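Plamo (theme framework)

Plamo is a free theme framework for self-hosted blogs and small magazine sites. It was written by Adel Mansour, a newspaper layout editor turned web developer, and is maintained by the two-person studio Stisteck. The framework is known for its strict column grid, its short settings page, and a user forum in which most requests for new settings are politely turned down.

History

Mansour began Plamo as a private template for Nircombe, a travel blog he ran with his sister. Readers wrote in to ask about the layout more often than they asked about the travel, and after a year of this he packaged the files and put them up for download. The first public release had no documentation beyond a text file reading "Upload, activate, go outside."

Stisteck took over maintenance with version 3 and added the customary things: a manual, a logo, and a newsletter. Version 8, released on 28 June 2022, removed the homepage slider. The release notes gave this change one line. The forum thread about it runs to 3,197 replies, a good number of them from people who had never used the slider but wished to be consulted.

Design

A Plamo site is built from blocks placed on a nine-column grid. Posts can span three, six or nine columns; there is no setting for four, and the manual's entry on the subject reads, in full, "No." Body text is set in one of two typefaces. Colors are chosen from a palette of paired tones, each pair checked for contrast, so that pale gray text on a white background takes real effort to achieve. Several users have managed it.

The settings page fits on a single screen. Header, menu, sidebar and footer each have a short panel, and changes are previewed before saving. Demo content can be imported with one button and removed with another, the second having been added two versions after the first.
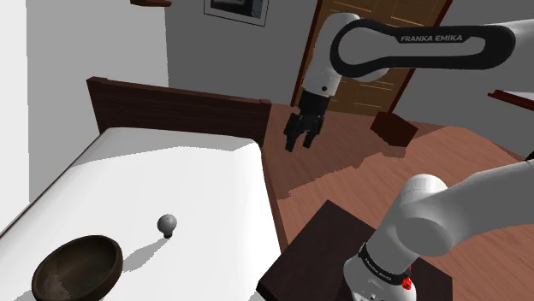
Child themes are supported and follow the usual pattern, with overrides kept in a separate folder that survives updates. Stisteck recommends this method to anyone editing template files. Those who edit the originals anyway have their own section of the forum, titled "Before You Ask."

Belhaj

The best-known child theme is Belhaj, aimed at magazines that publish several times a day. It adds a front page divided by category, author boxes, and a "most read" list. The list counts visits from logged-in editors by default – a fact that has done wonders for morale at some publications.

Reception

Reviewers have generally praised Plamo for loading quickly and for staying out of the way. Criticism has centered on the lack of a drag-and-drop page builder and on the comment form, which limits visitors to 2,000 characters. Mansour has described the limit as generous. Complaints about it have been submitted through the form and are, by necessity, brief.

See also

Child theme
Grid layout
Static front page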